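Como se cuida de um braço robô?
Cantinho da Oficina, página das crianças
Texto: Roksolana Lysenko | 29/04/2025

Toda gente quer ver o robô a mexer. Certo. Mas antes de mexer tem de haver alguém a arrumar, apertar, limpar e olhar. Muito. Hoje falamos disso.

O nosso braço chama-se Dulo. Mora numa bancada na oficina de Trumonley e o trabalho dele é simples de dizer: pegar em peças pequenas e pousá-las noutro sítio. Simples de dizer! Experimenta fazer isso de olhos fechados, com dois dedos só, sempre no mesmo lugar. Pois.

Primeiro, as palavras difíceis

Célula: o "quarto" do robô. A bancada, o braço, os cabos, tudo o que está à volta.
Garra: a mão. A do Dulo tem dois dedos. Abre, fecha, e pronto.
Sensor: uma peça que sente coisas. Há os que sentem luz, outros sentem metal, outros só sabem dizer "está aqui" ou "não está".
Base: o pé do braço. Não anda, está aparafusado.
Calibrar: ensinar ao robô onde ficam as coisas. Volta mais abaixo, não saltes.

O tabuleiro vem antes das peças

Quando se monta a célula começa-se sempre sem peças. Tabuleiro vazio, garra em cima, devagarinho. Se o braço se enganar, não há nada para partir nem para espalhar pelo chão (já aconteceu, em janeiro, andámos de joelhos a tarde toda).
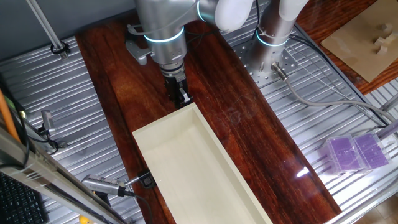 A garra de dois dedos por cima da tábua, junto à ponta do tabuleiro ainda vazio.

Depois faz-se assim:
1. Desligar o movimento. O braço parado, parado mesmo.
2. Limpar a bancada com um pano seco. Migalhas não! Nada de lanche ali.
3. Pôr o tabuleiro no lugar e ver se não abana.
4. Ver os cabos um por um. Com os olhos primeiro, só depois com a mão.
5. Afastar toda a gente. Os adultos também.
6. Ligar, velocidade de tartaruga.

A velocidade de tartaruga é a sério, existe um botão. Na primeira volta do dia o Dulo anda tão devagar que dá para bocejar duas vezes antes de ele chegar ao tabuleiro. É de propósito. Se alguma coisa estiver torta dá tempo de carregar no botão vermelho, aquele grande de parar tudo.

O que é isso de calibrar

Imagina que mudas a tua cama de sítio e à noite vais para lá às escuras. Pumba, canela na madeira. O robô é igual. Ele não sabe que o tabuleiro mudou. Vai onde lhe disseram ontem.

Então alguém leva a garra até um canto do tabuleiro e diz ao computador: este é o canto um. Depois o canto dois. E por aí fora. O computador guarda os números e faz as contas. No nosso caderno, o canto um tem o número 803 e o canto dois o 1.751. São números do programa Foltia, não são centímetros, nem vale a pena ir buscar a régua.

Se alguém der um encontrão na tábua, repete-se tudo. Tudo! Por isso não se encosta a barriga à bancada.

Os sensores e o pó

Um sensor sujo é como uns óculos com dedadas. Vê mal e responde disparates. Na nossa bancada quem costuma fazer birra é a parte do tabuleiro, e a primeira coisa a espreitar é aquela pecinha preta presa na parede esquerda, ligada a um cilindro prateado, com o cabo preto a descer. Pano macio, sem líquidos, e não puxar pelo cabo. Nunca puxar pelo cabo. Se a peça rodar um bocadinho enquanto se limpa, avisa-se quem está no computador, porque pode ser preciso calibrar outra vez. Sim, outra vez.

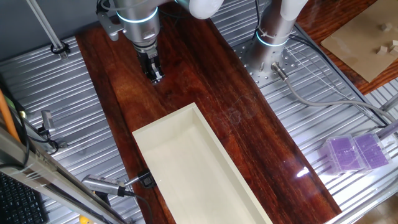
Os cabos são as veias da célula, e também o que se estraga mais. Dobrados demais, pisados, presos numa esquina. Um cabo bem posto faz uma curva larga, como a estrada numa montanha, e não um vinco como papel dobrado. O cinzento da direita, com a ponta prateada enfiada na zona da base, faz uma curva assim pela mesa fora. Quando se vê um vinco, troca-se o cabo. Não se põe fita cola por cima (a fita cola é para os desenhos).

E quando avaria?

Pára-se. Escreve-se no caderno o que se viu: a hora, o barulho, onde estava a garra. "Fez clac" serve, é melhor que nada. O caderno da Kravets, que é a empresa que nos faz as reparações, pede também o número de voltas. Na última visita o contador marcava 2.606. Os parafusos da base verificam-se a cada 200 voltas, com uma chave própria que apita quando o aperto está certo.

Para fazer em casa

Um prato, um feijão e duas colheres a fazer de garra. Marca um ponto no prato e pousa lá o feijão. Agora pede a alguem para mexer no prato enquanto tens os olhos fechados, e tenta outra vez. Falhaste? Calibra. Toca com a colher na borda do prato, vê onde está, e recomeça.

Desenhos e perguntas para a caixa azul à entrada da oficina. Escrevam o nome e a idade, que da outra vez vieram sem nome e não sabiamos a quem responder.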